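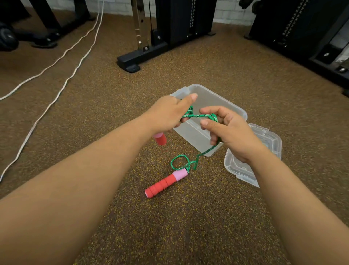 Do Jump Ropes Really Tie Themselves in Knots?

You put the rope away neatly. Next week it's a mess. So who did it? Plenty of people will tell you ropes "just do that." Should you believe them?

Partly. A rope sitting perfectly still has no way to move. But carry the box, bump it or dig around inside and the rope gets shaken. Loose ends slip through loops, and a long, bendy cord has lots of loops to slip through. So the rope had help, and the help was probably you.

Does Coiling Fix It?

Some websites promise a coil that is "100 percent tangle-proof." We doubt it. Coiling does help, though. Gather the rope into loops in one hand and keep both handles together, hanging the same way. Now the ends have less room to wander. Then lower the whole bundle into a box.

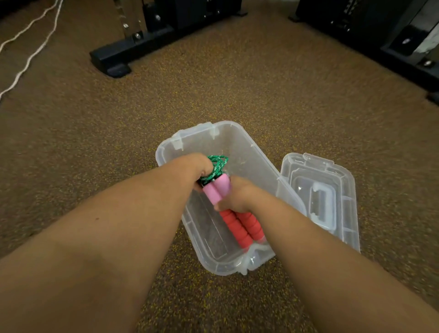 Is the Box Magic?

No. A box keeps other things from snagging the rope, and a clear one lets you peek in without digging. Toss the rope in any old way and you'll have a tangle with a lid on it.

Test It Yourself

Don't take our word for it – try it. Coil a rope, put it in a box, close the lid and shake it 32 times. Take it out and look. Now drop it in without coiling and shake again. Do each test 9 times, since one try could be plain luck. Write down every result, even the ones that spoil your guess. 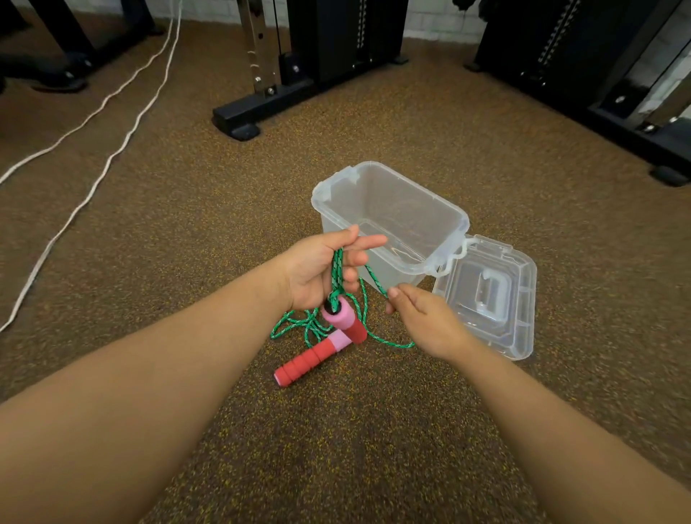
Loops in one hand, with more rope still to gather.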